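4.2 Setting the display colour and brightness

This section applies to Fenen display units supplied with the Naqvi viewer, release 2 or later. Complete the wall bracket installation in section 4.1 before you start. The unit must be connected to power and to the host computer.

Note: Let the panel warm up for 15 minutes. Readings taken sooner will drift.

1. Close the blinds and switch off any lamp that shines directly on the panel.

2. Press and hold MENU until the service page opens. Release the button.

3. Select PICTURE, then RESET. The unit restarts once.

4. On the host computer, open the viewer and choose Tools, then Display Check.

5. Set the scaling to 100 per cent. Do not use Fit to Window, as it softens fine edges and affects step 8.

6. Load the two check views supplied with the viewer.
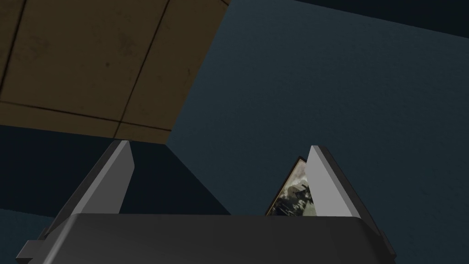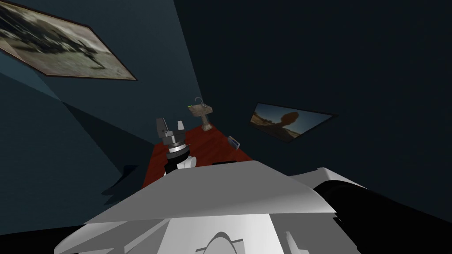 Figure 4. Check views, both rendered. Grey fingers of the gripper are visible in each.

7. Adjust BRIGHTNESS until the dark areas in each view show separate shades of grey or black. If they merge into one tone, raise the value by one and look again.

8. Adjust CONTRAST until the lighter surfaces keep their edges and shading.

9. Inspect the grey areas for a pink or green cast. Correct it with the GAIN controls, changing one colour at a time.

10. Select SAVE TO SLOT, choose a slot and press OK. The unit stores up to four profiles.

CAUTION: Do not disconnect power while the profile is being written. If power is lost, code 508 appears at the next start. Repeat the procedure from step 2.

CAUTION: Clean the panel with a dry, lint-free cloth only. Ammonia-based cleaners will damage the coating.

Note: Profiles made on Endier panels cannot be copied to a Fenen unit. Create a new profile for each panel.

Record the slot number and final values on the label inside the rear cover. For units under a Ronness service plan, send a copy to the service desk.

Section revised Thursday, June 24, 2021. Checked by: Ansel Blackwood.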